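4. What people do with a desk that belongs to no one in particular

4.1 How I got interested

I should own up at the start of this section that I came to shared desks sideways. My earlier work was on library reading rooms, and I had a very tidy theory about how readers pick a seat (near the window, back to the wall, far from anybody eating crisps). When the office in Kosberg where I rent a corner went over to unassigned desks, I assumed the same theory would do. It didn't do at all. People in a library are there for an afternoon. People in an office are there for years, and they go on behaving as if a desk is theirs long after the label with their name has been peeled off it.

So I started keeping a diary, and then I asked other people to keep diaries too, and by July I had far more paper than I knew what to do with. The diaries came from two sites. One is the Kosberg office, which is mostly accounts and planning people. The other is a translation bureau in Londen that I'll call Namus throughout, where the staff are quieter, the rooms are smaller and the radiators make a noise I still hear at night. Across both sites I ended up with 643 diary entries that were long enough to use. I threw out the ones that said only "same as yesterday", though I've come to regret that a bit, as I explain in 4.4.

4.2 Claiming without saying so

The first thing I looked for was what I've called quiet claiming: anything a person does to keep a desk that isn't asking for it out loud. I had expected coats. Everybody talks about coats, and the older studies of train seats and beach towels are full of them. In the diaries coats hardly come up, I think for the dull reason that both offices have a cloakroom and both have a rule about using it.

What comes up over and over is drink. Mugs, flasks, cartons, bottles of all sorts. A drink is a lovely thing to claim a desk with, when you think about it! It's small, it's cheap, no rule forbids it, and it tells anybody passing that you're coming back shortly. A notebook might have been forgotten there last week. A drink looks recent. One diarist at Namus wrote that she "would no more sit down behind somebody else's tea than climb into their bed", and several entries say much the same thing in milder language.

I did wonder whether people were doing this on purpose. Raghavendra Rodrigues, who read the diaries alongside me and disagreed with me about nearly all of them, was sure they weren't. His view is that people put a drink down because they want a drink, and that the claim is something the rest of us read into it afterwards. Mine was that a person who fills a mug, sets it down on the good desk and then goes off to a long meeting without it knows perfectly well what they're up to. We argued about this for most of the spring. The diaries back us both, which was annoying for both of us. Some people write quite openly about "leaving a marker". Others are plainly surprised to learn that anyone treated their mug as one, and a few are cross about it.

I've therefore dropped intention from the coding altogether. An item counts as a marker if a second person's diary mentions it as a reason for sitting elsewhere, and it doesn't matter what the owner had in mind. This is cruder than I'd like, but at least two readers can agree on it. It also means that an item nobody noticed isn't a marker, however hopefully it was put there, and I'm comfortable with that.

4.3 How long a marker lasts

Here I had a bit of luck. The Kosberg office keeps a booking sheet, which hardly anyone fills in but which does record when desks were released and taken again, and I could set that against the diaries for 500 of the entries. The rest were from days when the sheet had gone missing, or from Namus, where there has never been a sheet and the very idea was received coldly.

The pattern is simple enough to give in words. A drink alone holds a desk through a short absence in nearly every case. It holds through lunch most of the time. After lunch it gets shaky, and by four o'clock a lone mug is fair game: people move it to the windowsill, or to the next desk along, and sit down without much guilt. A drink together with something personal (glasses, keys, a cardigan over the chair) lasts the whole day. Paper on its own does very badly. I'd have bet money on paper! But people treat loose sheets as rubbish left by the last person, and three diarists confess to having binned something they shouldn't have.

Open and closed drinks behave differently, and I hadn't thought to ask about it until Rodrigues spotted it in the Namus entries. An open mug says "back in a minute". A bottle with its lid on is harder to read. It might be waiting for its owner or it might have been left behind last night, and the diaries show people dithering over it in a way they never dither over a mug. They write about picking it up to see if it's cold. They write about asking the room. One man sat down two desks away and kept an eye on it until eleven.

Where the thing stands matters as well. Put a drink in the middle of the desk and it reads as a claim on the whole surface. Put it near a corner and it becomes a weaker sort of claim, because the working part of the desk is still free and a newcomer can tell themselves they're only borrowing. The desks at both sites are plain ones with very little to divide them up, so people fall back on whatever shape the desk has. Where there's a cutaway for the sitter, that notch is treated as the seat, and everything to either side of it is treated as margin. Things in the margin get a kind of half respect. 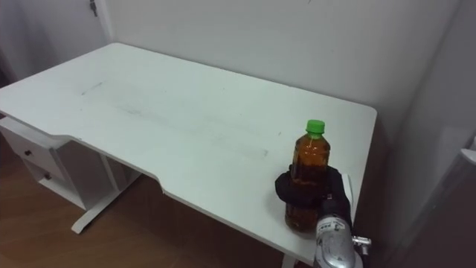

Figure 2. A capped bottle, with what looks like tea in it, standing close to the front right corner of a desk with a recessed front edge.

I showed Figure 2 to people at both sites while we were going over their diaries and asked whether they'd sit down there. I'm not going to pretend this was an experiment. It was me with a printout by the kettle. But the talk it started was worth having, and it went along the lines of the diaries: plenty of "I'd ask first", a good deal of "depends what time it is", and one very firm "that's just somebody's tea, shove up". Nearly everyone who would sit said they'd leave the bottle where it stood. They'd work next to it, in other words, all day if need be, and not touch it. I find that rather touching, though Rodrigues says it's laziness.

Several people also brought up scuffs and smudges, which I hadn't asked about. At Kosberg a marked desktop is taken as a sign that a desk is well used and so probably a good one. At Namus the same marks put people off, and they'd go and find a cleaner desk even if it meant sitting by the door. I can't account for the difference. The Namus building is older and everything in it is a bit worn, so you'd think they'd be used to it.

4.4 Where this falls down

A few grumbles about my own work before moving on. The diaries were kept by people who had agreed to think about desks, and once you've agreed to think about desks you notice things no sane person notices. More than one diarist told me they'd started putting their mug down differently. That's a problem, and I have no way of taking it back out of the entries.

Then there are the "same as yesterday" ones. I left them out as having nothing in them, but of course a person who sits in the same place day after day without a word is the best claimer of the lot. They need no mug and no cardigan. Everybody just knows. By keeping only the chatty entries I've probably made shared desks look more of a scramble than they are, and in the next round I'll code the short ones properly.

The coding rule has a hole in it too. If a marker counts only when a second person writes it down, then quiet corners of the office with few people passing will always seem short of markers. The far end of the Kosberg floor, past the printer, comes out as a place where no one claims anything, and I've sat there, and I can tell you it's stiff with mugs.

I also haven't dealt with the tool we used to sort the entries, Wi, which lumps "tea" in with "team" unless you watch it. We caught this late and went back over everything by hand. The numbers in this section are from after the hand check, and the ones in my earlier conference talk are not, so please use these.

4.5 What I take into the next section

Section 5 turns to meeting rooms, where the same people with the same mugs behave quite differently, mainly as there's a door to shut and a fixed hour when everybody has to clear out. I'll use the same marker rule there so that the two can be set side by side, with the one change that an item has to be mentioned by somebody from outside the meeting. Biscuits are coded separately.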